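The price came in at four in the morning, as it always did. Remzi Uysal read it on his phone: 74 a barrel, down two. Altico would be calling.

He ran seven wells outside Flistville, old ones, 135 barrels on a good day. 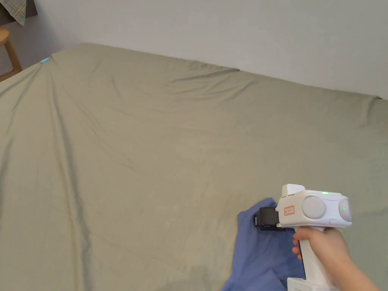
He made coffee and drove out to the Stirstead lease before it was light. The pump on number three was squealing again.

The man from Dahlgren was already at the gate.

"Still fifteen for the whole lot," he said. He meant million.

"You said that in November." 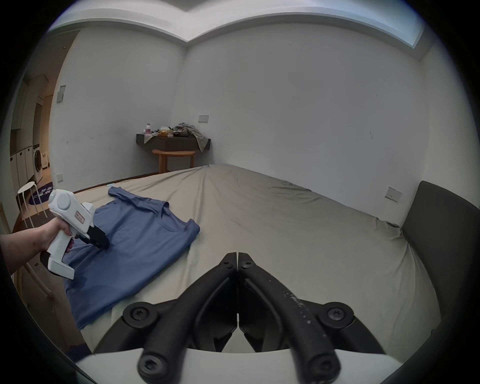 2.

By noon Altico had called twice. Remzi let it ring and greased the bearing himself. The squealing stopped.

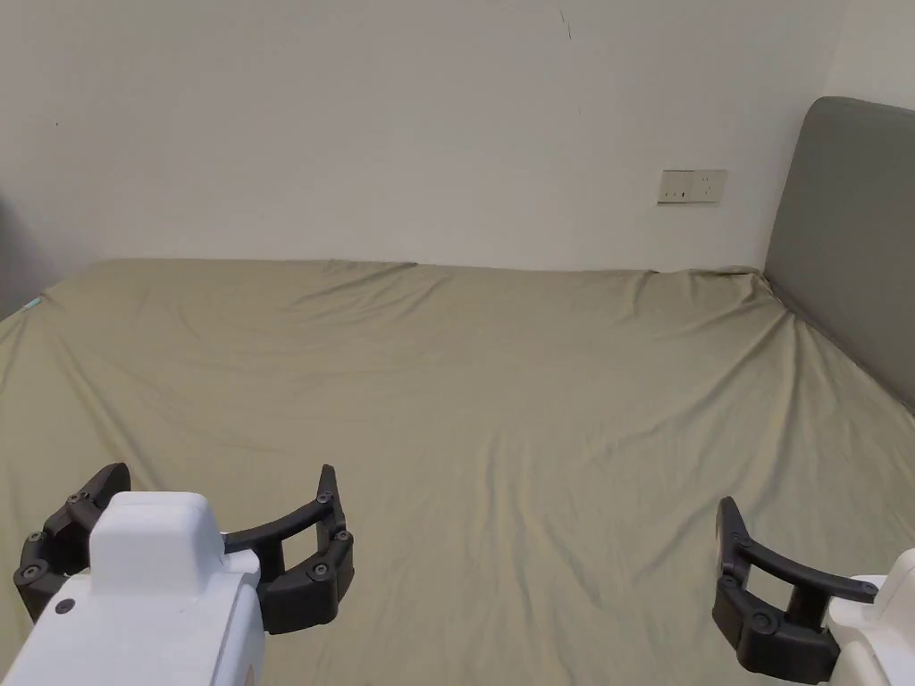
He sat on the tailgate and ate half a sandwich. The price was up forty cents – not enough to change anything. He called Dahlgren and told them Tuesday.

Contact us | All stories copyright their authors | Back to top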